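Two-arm cell: swapping a wrist hose and getting back to a clean run

Written in a rush between jobs, so excuse the state of it. Covers the bench cell with the wavy walls, the one doing the jars and bin job. Most of it applies to the Collado cell too but the rail is different there and so are the clamps, ask Lowri.

Do this every 2000 cycles, or sooner if the hose rubs, or if the arm starts arriving late at the bin. Left arm went to 3665 last time before anyone looked. Don't do that. The inside of the hose had worn to nothing at the elbow bend and we lost most of an afternoon finding which wire was cutting in and out.

What you need

Hex keys, the long set. Side cutters. Reusable ties, not the thin ones. Masking tape and a pen. Torch. New hose, cut a hand longer than the old one. Soft brush and the little vacuum. Spare bin bags.

Before you touch anything

Clear the jars and loose bits off the floor first. Glass and hex keys don't mix.

Park both arms. Use the park routine, don't just stop them wherever they are. If you kill the power with an arm stretched out it'll sag, and if it's over a jar you get a jar's worth of oats in the cable trough. Ask me how I know.

Stop button in. Then the supply off at the wall. Then wait till the lights on the base go out. There's a small red one down low by the wiring that hangs on longer than the rest, so get your head down and look for it.

Photograph the cable route on your phone, both sides. You will not remember it.

Taking the old hose off

Start at the wrist and work back to the base. Snip the ties one at a time and put a bit of tape on the arm where each one was. The hose wants to spring so hold it.

At the wrist, undo the bracket over the camera but leave the camera itself on its own screws. If the camera shifts even slightly you've got to redo the view check below AND the hand-eye numbers, and that's a morning gone.

Unplug at the wrist end. Tape a label on each plug. Some of them will go in the wrong socket quite happily.

Slide the old hose off towards the base. If it snags at the elbow, turn the elbow by hand, slowly, power still off. Never pull on the wires.

Putting the new one on

Same thing backwards, except for the loop. The loop over the wrist is what catches people out. Too tight and it pulls on the plugs when the wrist rolls, too loose and it drops in front of the camera or brushes the bin. Roll the wrist by hand to both ends of its travel before you do up the last tie. Hose should never go straight. Should never touch the fingers either.

Trim the ties flush. Ľudovít still has the scar.

Checking the wrist view

Power back on, arms at the hover position, open the wrist camera feed. You want both fingers in at the bottom of the picture and no hose of its own across the middle. The other arm can be in there, that's fine.
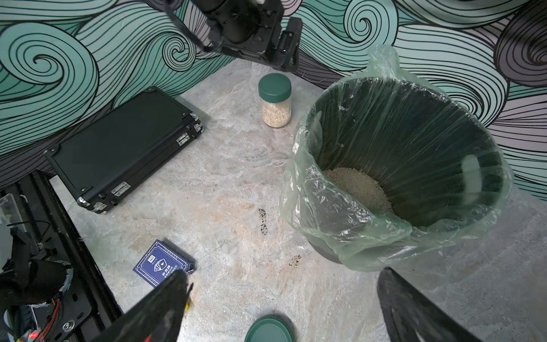 Wrist view at hover. Both fingers showing, a green lid on the floor between them, jar and bin clear ahead.

If a finger is missing from the feed the bracket has gone back on crooked. Slacken it, nudge, look again. Don't fix it in the software. Dušan did that once and then we had one arm living in a slightly different world from the other for most of February.

Wipe the lens while you're there. Dry cloth, no spray. Dust off the oats gets everywhere.

Homing and the slow run

Home one arm at a time, left first. Keep your hand on the stop. Listen for it: a new hose can creak a bit for the first few moves, but a click isn't a creak. If it clicks, stop and find out why.

Then both arms together at quarter speed with nothing on the floor. Watch the hoses, not the grippers. Everyone watches the grippers. What you're after is the moment both arms are in the middle over the bin, that's where the wrists come closest and where the hoses can hook each other. If they so much as kiss, go back and take the loop in.

Run it 2 times clean before you add anything.

Bag and bin

The bag move is the best test of the lot. Both arms have to hold the rim and lift together, so if one is lagging you'll see the bag go lopsided straight away. Use a fresh bag for the test if the old one's got a split. Fold it well over the rim, there has to be enough spare plastic for the fingers to find.

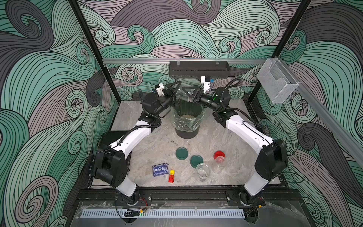

Get the pinch depth right before you worry about lift height. Fingers should take hold of the bag and leave the bin where it is. If the bin comes up with it, you're pinching too deep — raise the pinch point by a hair on both arms, never on only one. If the bag slips out, clean the finger pads before changing any numbers. Nine times out of ten it's dust on the pads. I've seen Anju spend an hour tuning grip force on a gripper that only wanted a wipe.

Also check the bin hasn't crept. It's light and it gets nudged. We've got a pencil mark under it now, put it back on the mark. If you can't find the mark, the taught position is in the Wultix job file under bin_home.

Tipping test

Jars next. Half fill to begin with. Lids off and laid flat well clear of the arms' path, a lid on its edge will roll and then it's under a base and you're on your knees with a magnet that doesn't pick up what you need it to.

Let one arm do the jar on its own. Then let the other do something over the bin on its own. Only then the pair together.
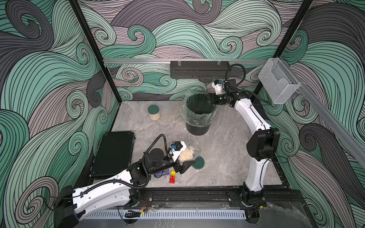 Keep the tilt slow for the first few. With a new hose the wrist feels a touch stiffer and the last bit of the roll can come in a jump, and the jump is what sends stuff over the side. It eases off after a while. If it hasn't eased off by the end of the first full run the hose is too short and there's no point pretending otherwise, do it again.

Glass wants the softer grip setting. Check it's selected. The job file is meant to set it but Steko changed how the presets load and now and then it comes up on the last one used. Zuzana has asked them about it, no answer yet.

The small stuff on the floor (car, card box and so on) goes down last. It's there as clutter on purpose, so don't tidy it away for the real run, and don't line it up neatly either.

Cleaning down

Brush towards the front, vacuum after. Not the other way round, the vacuum hose knocks things. Do the corners and under the edge of the bin. Do the trough as well: lift what's lying in it, clean, and put it back where it was. Crumbs in the rail are what made the right base feel gritty before Christmas.

Brown marks on the floor covering come up with warm water if you get them early. Leave them and they stay. The camera doesn't mind but the glass detection sometimes does, it took a stain for a lid for a week.

Common trouble

Arm late to the bin: hose dragging. Look at the elbow first.

Camera feed drops out when the wrist rolls: plug not home, or the loop's too tight. Reseat it, then roll by hand again.

Gripper opens but won't close: you've swapped two plugs. Told you to label them.

Bag tears on the lift: sharp bit on a finger edge, run your thumbnail along it and take it off with fine paper. Power off for that.

Homing stops half way: stop button's still in on the other side. There's one each side, yes.

Everything fine at quarter speed and bad at full: go up in steps and note the speed where it starts. Then tell Lowri that number, she'll want it before she'll come and look.

Leave the finished cell on a full run, up to 33 minutes, before you sign it off. Stay near it. Write the cycle count on the tape on the base and in the Jivuson log, both, as the tape falls off. Old hose goes in the crate under the bench with the date on it, dont bin it, Ľudovít cuts them open to see where they've worn.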